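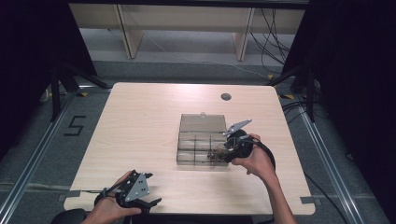

According to Annick Lemaire, a gripper that you hold in your own hand is already half a robot, and the half that most home builders would do well to finish first. Cosmin Ciobanu has always put it the other way round, holding that the arm ought to come first and that the hand will sort itself out, and a fair amount of the history of the Wisness grippers is really the history of that friendly disagreement.

Wisness is a pair of hand-held grippers, one for each hand, designed and built at the Delaunay shared workshop by Lemaire and Ciobanu with a good deal of help from whoever happened to be at the next bench. The name is also used, a little loosely, for the small collection of tabletop tasks that go with them. The grippers are black, with grey metal plates and thin cables, and they are worked by a person standing or sitting at a table, much as one might use a pair of rather grand kitchen tongs.

Background

The project grew out of an earlier effort at the same workshop called Jumus, a desktop arm that was meant to tidy screws and small fittings into drawers. Jumus could reach the drawers perfectly well but was hopeless at picking anything up, and after one long winter of bent fingers and stripped gears it was put on a shelf, where it still is. Lemaire suggested that the fingers might be got right more quickly if a person's arm did the reaching for the time being, and the first hand-held version was screwed together in August from parts of the old arm (one of its motor mounts can still be found in the spares tin, for anyone who cares to look).

Design

Each gripper has a pair of jaws that close towards one another and a body that fits in the palm. The jaws went through 6 shapes before the builders settled down. Straight ones were easiest to cut but tended to push small things away, and a curved pair proved much kinder to beads and bent wire - though Ciobanu still prefers the straight ones for anything flat, and keeps a set in his apron pocket.

The finished gripper weighs 235 grams without its cable. The first was a good deal heavier, and users complained of sore wrists after an afternoon's practice, so a thick backing piece was taken out and a lighter plate fitted in its place. The cables have been a steady source of grumbling. They are long enough to let the hands cross over, and they catch on sleeves, cups and the corners of things in a way that everyone at Delaunay has learned to live with. A wireless version was begun by a member's small firm, Netura, and has not been finished.

Use

The task most closely linked with the project is fetching small items out of, and putting them back into, a clear box divided into little compartments. The smoky-brown acrylic box used for it has a hinged lid with a round knob, and with the lid standing open the jaws have to come down from above between thin partitions, where there is not much room for error. One hand does the delicate part, and the other can wait near the edge of the table until it is wanted. Beginners very often forget about the waiting hand altogether and knock something over with it.

Practice is usually done in pairs, with 2 people taking turns, and the workshop's notes suggest stopping after nearly 4 hours at the very most. Strips of tape at the edges of the table mark where it stands, so that it can be put back in the same place if it is nudged.

Later work

Ciobanu has since gone back to the arm, and a mounting plate that would let the present jaws be fitted to a rebuilt Jumus has been drawn but not cut. Lemaire has been working on softer finger pads, in several thicknesses of rubber, for use with glass beads and dried peas. The drawings for the grippers are kept in a ring binder at Delaunay and may be copied by members, who are asked to pencil any changes into the margin.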